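The Night Before the Noodle Supper

By four in the afternoon the hall above the Whitlock Arcade smelled of ginger and floor polish, and I was so happy I could have sung. Supper for 27, our biggest yet! I had the flowery tablecloth out, the white one with the little red and pink prints, and I'd smoothed it down so many times that my aunt told me to leave the poor thing alone.

My job was the chopsticks. It had been my job since I was small enough to stand on a chair for it, and I loved it as much as ever. You tip the whole lot out, you find each one its partner, and you stand them up in a cup, thin ends together. My aunt did the broth. My cousin did the shouting.

"They're all the same," he said, coming past with a tray of bowls. "Just grab two."

But they weren't the same, and that was the best part! Some had come from the old restaurant on Vadent Street, 22 pairs of them, bought the week it closed. The rest had been my grandmother's, and if you rolled one of hers between your fingers you could feel a tiny flat place near the top where she had sanded it herself.

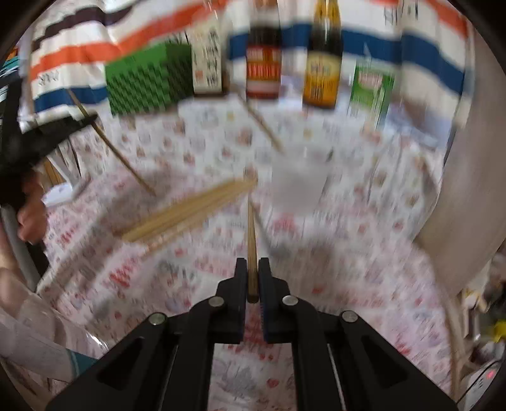

I held each one upright and gave it a good look before I let it go in with the others. Plain wood, every one of them, and yet I could have told you which had stirred eggs and which had propped up tomato plants one long June.

"Three left over," I called through to the kitchen.

"Three?" My aunt came out wiping her hands, delighted. "Then one pair's got a spare. Your grandmother always laid a spare — for whoever came up the stairs late."

So I laid it, a single chopstick beside the last bowl, and the pair next to it. It looked a bit daft and I liked it enormously.

We were still folding napkins when we heard feet on the stairs, slow ones, stopping at the landing for breath. A woman of 70 or so put her head round the door, in a raincoat, holding a paper bag.

"I'm a day early, aren't I?" she said.

"You are," said my aunt, "but the broth's hot. Sit down, sit down!"

And I ran to fetch her a bowl.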